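The Plate That Comes Out in December

Most kitchens have one large oval plate. It lives on the top shelf or under the oven, it is too long for the drawer and too wide for the dishwasher, and it gets used for the turkey, then the ham, then nothing until the following winter. At the tableware workshop in Henby they think this is a waste of a good plate, and I spent a day there hearing why.

Henby is a one-road town with a feed store and a river that floods. The workshop is in what used to be the tire shop. It sells under the name Halska, and ovals are the bulk of what it sells. Last year it shipped 1,697 of them. Round plates are in the catalog too, in 3 sizes, but they get half a page near the back.

The argument for an oval is simple. A round plate of any size pushes the plates next to it toward the edge of the table. An oval runs with the table. You can set one down the middle with food on it and still have room for glasses on both sides. It also takes long things: a fish, a row of corn, a branch of grapes with the leaf left on.

Grapes come up a lot in Henby. A plain white plate can make pale food look like it isn't there, and the people who lay out the Halska catalog learned early to put something dark on it. They tried plums, which rolled. They tried figs, which were expensive and went soft by noon. Dark red grapes stay where you put them, and the cluster gives you some height. A green leaf keeps the whole thing from looking like a purple lump.
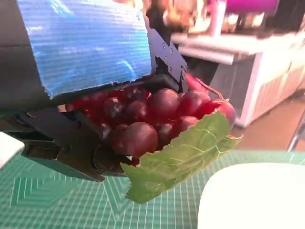
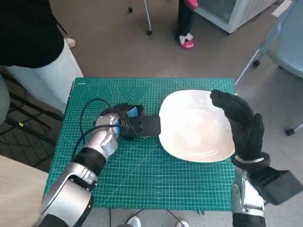

Words: Dana Kessel

Green cutting mats are how the workshop protects its tables. They are the kind quilters use, with a white grid and rulers along the edges. They give a little under a plate, they wipe clean, and the grid makes it easy to see whether an oval is lying straight. The workshop used to use old towels, and the lint got into everything.

Rims are where the trouble is. The middle of a plate can take years of knives and spoons, but the rim gets knocked on the faucet, on the shelf, on other plates. A slightly raised rim, the kind Halska favors, holds juice and gives your fingers something to lift by. It also sticks out that much more. When an oval comes back to Henby for repair, the complaint is nearly always a nick somewhere along the edge, usually at one of the narrow ends.

Small nicks can be ground smooth. The workshop does it for the price of return postage and will tell you over the phone whether yours is worth sending. A nick you can cover with a fingertip is fine. A crack that runs in toward the center is not, and that plate should go under a potted plant. I asked about doing it at home and got a long pause, followed by a list of what you'd need, which included eye protection, a proper dust mask and a plate you didn't mind losing.

I brought an oval home with me — the middle size — and used it for 11 days straight. It did well with sliced tomatoes and with toast. It did less well with anything in sauce, which ran to the low side of my table and sat there. (The table is the problem. I have known about the table for a while.) Pancakes for 4 fit in one overlapping row, and that alone may be enough to keep it off the top shelf.

For fruit, I did what they do in Henby. Rinse the grapes, let them drain in a colander, then pat the bottom of the cluster with a towel so it doesn't leave a puddle. Set them a bit off center. Snip the stem into smaller clusters before you serve, or your guests will pull one berry at a time and leave you a bare stick by the time coffee is ready. The leaf is for looks and should be washed like everything else. Cheese can go on the same plate if you leave a gap.

Storing the thing is harder. If you have a deep cabinet, stand the oval on its long side against the back wall, with a folded dishcloth under it. Favura makes a wire rack that holds large platters upright, and the workshop uses those on its own shelves. Phromma has a wooden one that looks nicer and takes up more room. If you have to stack, put the oval at the bottom and a sheet of felt between it and whatever comes next. Mine is leaning behind the bread box, where I can reach it with one hand, and it has been out twice since Sunday.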